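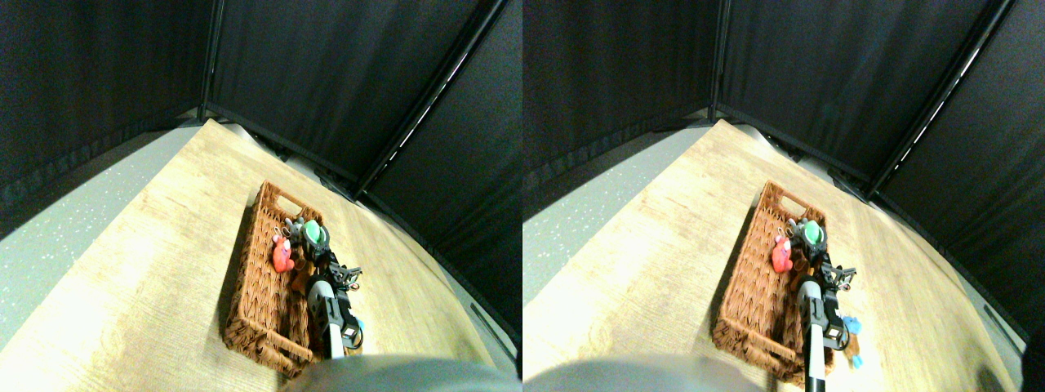

Paying by the shift for bin picking: an interview with Marlina Rahman of Fovulix

Fovulix rents out picking cells by the shift. The customer gets an arm, a two-jaw gripper, a stereo camera pair and a curtained table, plus remote support during working hours. The service is called Plirkura and has been open to outside customers since August. Marlina Rahman runs the application side. Our conversation dealt mostly with mixed soft goods, the category that brings in the largest share of her inquiries.

A wicker basket of small toys is one of the standard loads for a trial. Rahman picked it for the container as much as for the contents. "A gray plastic tote has flat walls and a clean rim. Woven material has texture everywhere, so the depth estimate along the rim gets noisy. If the planner can keep the jaws off the rim in wicker, I am comfortable quoting for totes."

The contents cover different problems. Plush compresses, and its outline changes each time it is touched. A rounded figure can roll away from a jaw that closes late. "We put a brown plush next to a red figure and something round and green, close enough that they overlap from the camera's side," she said. "Then we look at what it goes for and how it approaches. Approach angle tells me more than the success rate at that stage."

The service does not supply a choice of grippers. Every cell ships with the same two-jaw unit, and the jaws open to the same width before each approach. Rahman was direct about the limits. Flat items such as cards or thin books are declined at the inquiry stage. So is anything in a sealed bag with loose air in it. Suction is under evaluation, with no release planned.

The black curtains are part of the delivery. Earlier cells ran in the open, and Juraj Trnka, who handles installation, kept a log of faults that came down to sunlight or people walking past. "Juraj wanted panels on three sides and one fixed light level from above," Rahman said. "It costs us floor space. It also removed a category of support calls, and I would not go back."

Overhead light brings its own trouble on pale wood. Parts of the tabletop can wash out in the camera view, and the depth data thins out in those areas. Fovulix compensates in software and advises customers against glossy mats. A matte cloth is acceptable if it is clamped flat.

Setup takes 2 days. The first goes to mounting and camera calibration, the second to teaching with the customer's own items. Fovulix asks for 125 sample items in advance, a figure that some smaller sellers find hard to meet. Rahman accepts fewer where the range is narrow, but the quoted pick rate is then withdrawn from the contract.

That rate is 196 picks per hour for mixed plush and molded toys, measured with an operator present to refill the basket. Without one, the cell stops when it finds nothing it can reach. I asked whether the number holds near the walls and in the corners. "It drops. An item pressed into a corner gives one jaw nowhere to go. The arm will try a nudge first — a small sideways push — and try again. After that it flags the item and moves on."

One of the first outside customers was Alhassan, a reseller of used toys, which has run the cell on 26 shifts. Its warehouse lead, Hugo Paredes, confirmed by email that the cell sorts steadily and that the flagged items still need a person at the end of each shift. His main complaint was the reporting screen, which lists flagged items by time and gives no picture of them. Rahman said pictures are planned for the next software version.

Items that land beside the container are a separate matter. The standard program searches only inside the taught boundary. Widening it to take in the tabletop is possible and is charged as an additional teaching session.

Billing is per shift, with a minimum booking of one week. Transport is extra. Customers who want to keep the hardware can move to a purchase agreement through Dridum, the leasing partner, and any shifts already paid for are credited in part. Rahman would not give the percentage, which depends on the length of the rental.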